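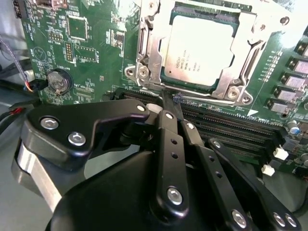 Yesenia Echeverri observed that the order of work is usually set by the case and hardly ever by the part that has failed, a view repeated in the replies we received from Mellbridge and Ekcombe. Section 4 takes up that point for the processor, its socket and its cooler.

The Sotelo inventory lists 2,423 retired desktop computers, of which about 700 were judged fit for repair and reuse.

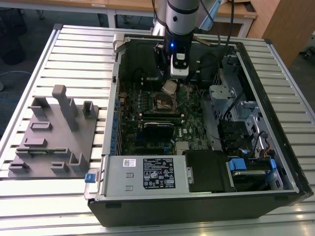
Access time depends first on how a tower is positioned. Working with the case upright hides the lower fasteners and places the weight of the cooler on one side of the board. We therefore adopted the flat position, with the side panel removed and the interior facing up, on a slatted aluminum worktable. The row of memory slots then lies just below the socket — close enough that a careless reach may disturb both.

Shares: 17

The cooler was treated as a separate item under the Grurkus grading sheet. Its contact face was inspected for old thermal paste, and the retention bracket was checked before any new part was fitted. The graphics card and power supply were left in place unless the record called for their removal.
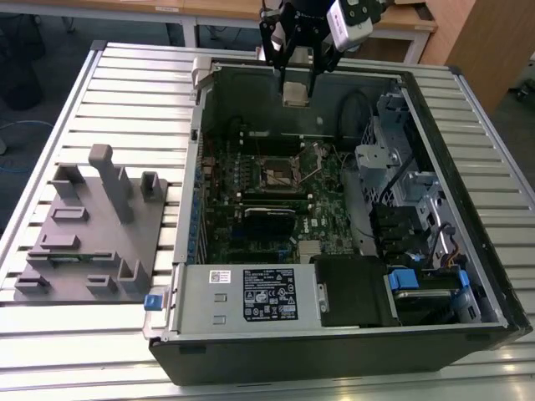 4.2 Order of Reassembly

Reassembly followed the reverse order. The processor was seated and the lever closed before the cooler was lowered, and cables were routed last — a step that the earlier guidance had placed first. 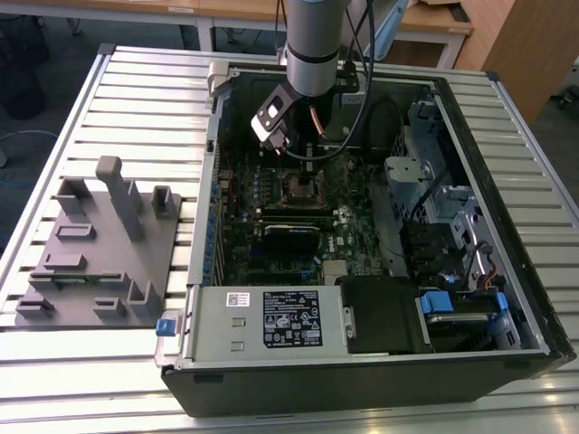

Figure 8. Open desktop tower on its side, with the socket area near the center of the motherboard.

Comments: 8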